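Right, build update from the workshop! Both arms are finally moving at the same time and I've been grinning all evening.

For anyone new: this is Stuvau, my two-armed laundry folder. I started it in August with a pile of secondhand servos and a very optimistic parts list.

Big change this week is the fingers. Version 13 of the print, and the slots near the tips have stayed in. Less plastic, quicker to print, and they flex a tiny bit before they slip. Love them.

I also rewrote the bit that decides which arm goes first. The old code let them both dive for the same sleeve — lots of clacking, one snapped bracket. Now one waits its turn.

Cloth is so much harder than blocks. A block stays the shape you left it! A shirt is a new shape every single time you touch it, and I've got 76 practice runs saved that all look completely different.

Tonight's kit is bright red, a Bulls top and a pair of shorts, on the grey padded surface. One gripper on a corner of the top, the other down low by the fabric.
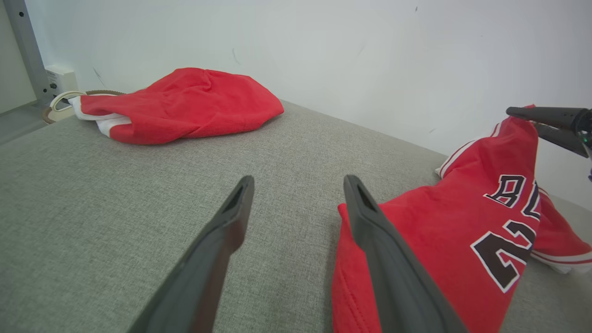 Next job is getting the lift smoother. I've slowed the wrist right down and I want to try a softer close on the fingers too.

Files for the new fingers are going up on the Grakville workshop page once I've tidied the names. At the moment one is called final_final_301, sorry.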